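Ailsa Urquhart and the Gripper That Lives on Her Table

December 16, 2021

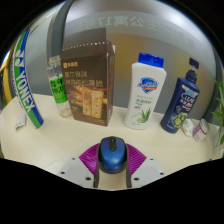 Ailsa says the first version fell apart in her hand while she was on the phone with her sister, and she had to pretend everything was fine. "I was on my knees looking for a screw and going, yes, sure, Thanksgiving sounds great." I'd come over to the Jardine workshop to talk about the fourth version, which has held together since August, and we ended up talking for most of an afternoon.

She calls it the Satska, after a street she used to live on. It's a hand-held gripper with two fingers: you carry it to a thing, you close the fingers, you pick the thing up. I asked why she didn't just buy an arm and be done with it. "Have you seen what they cost? And then I'd have an arm to look after. With this I can work on the fingers, and the fingers are the part I like."

She had 300 dollars for the whole build and went over it by 60, mostly on printing the same bracket again and again (the screw holes kept coming out too tight). Her first set of fingers was a kit from Gemard that she still has in a drawer. "Nice kit! Way too stiff for me. I wanted something you could use on a cracker box and not leave dents."

So she tests on groceries and bathroom stuff. Shampoo with a pump top, body wash, an empty drink bottle, those little crumpled packets that want to slide away from you. The pump bottles are her least favorite. "You go for the neck and the nozzle is in the way, so you go lower, and lower is wide. I spent 3 weeks on that. My shower was a mess because all the bottles were here." Boxes she finds easy, and racket handles she won't discuss.

I had a go myself and was terrible at it. I kept coming in too fast – Ailsa kept saying "slower, slower" like she was teaching me to park – and I knocked the body wash flat twice before I got hold of it. I was way too pleased with myself after that.

What's next? She wants to swap the finger pads for some softer stuff that Dritel sells by the sheet, and she'd like to redo the cover so it comes off without tools. Then maybe a motor, maybe not. "People keep asking me when it gets a motor. I like squeezing it myself. You can feel when you've got it wrong."

She's at Jardine most evenings if you want to try it. Bring a bottle with an odd shape, she's running out of them.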